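スキナリ短編映画祭実行委員会 第4回会議 議事録

開催日 2020年10月11日
開催方法 対面およびオンライン併用
議長 イイト・コジャバシュ(Yiğit Kocabaş)実行委員長

1.開会
議長が開会を宣し、定足数を満たしている旨を報告した。前回議事録は、協賛団体名の表記を一部修正のうえ承認された。

2.作品応募状況について
事務局より、応募総数が1,207作品となり、前回の映画祭を上回った旨の報告があった。長編部門への誤応募については、応募者に連絡のうえ短編部門の審査対象から除くこととした。一次審査の担当割りは事務局案のとおり承認された。 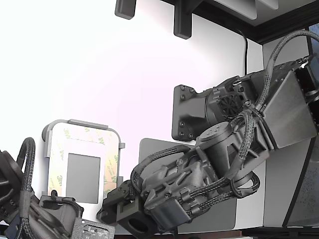 壁面の取付金具とロボットアーム

3.上映方式について
感染症の状況を踏まえ、Hájekホールでの上映は客席数を半数に制限し、同一プログラムをオンラインでも配信する案が示された。委員より、配信を認めない権利者の作品の扱いについて質問があり、事務局は、会場上映のみの作品である旨を公式プログラムに明記すると回答した。配信業務の委託先はSteseo社とし、契約書案を次回会議に付議することを決定した。
鑑賞料については、会場は有料、オンラインは無料とする原案に対し、オンラインにも任意の寄付枠を設けるべきとの意見が出され、原案に追加して承認された。
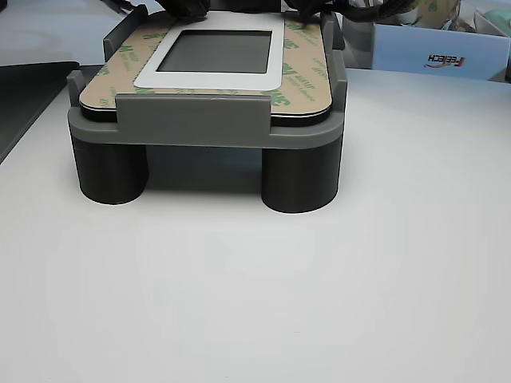
ホルダーに収めた表示モジュール

4.字幕制作について
海外作品の日本語字幕は、Troltonier字幕工房に引き続き依頼する。聴覚障害者向け字幕の対象を二部門に広げる件は、予算の範囲内で実施することとし、対象部門の選定を議長に一任した。

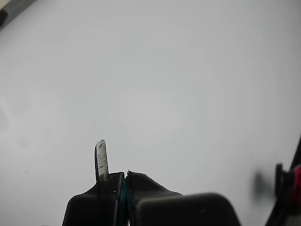

字幕原稿の提出期限は、一次審査結果の通知後に事務局から各応募者へ案内する。期限に遅れた作品の取扱いは前回の規程を準用する。

5.関連企画について
監督との対話企画を二回開催する案が承認された。登壇者の渡航が困難な場合は、事前収録または遠隔参加により実施する。司会者の候補は各委員が10月末までに事務局へ推薦するものとした。

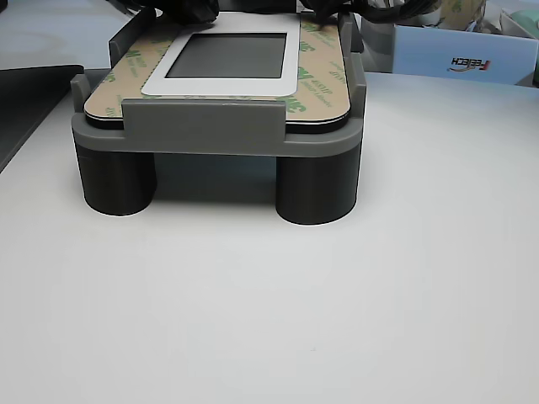
質疑応答の通訳は会場と配信の双方で提供する。通訳者の手配費用は関連企画費から支出し、不足が生じた場合は予備費の充当を議長が判断する。

6.その他
公式ポスターの校正刷りを回覧し、後援名義の並び順について確認を行った。英語版の会場案内は改訂が必要との指摘があり、事務局が対応する。
次回会議の日程は、事務局が各委員の都合を照会のうえ通知する。

以上をもって議事を終了し、議長が閉会を宣した。

議事録作成 スキナリ短編映画祭実行委員会事務局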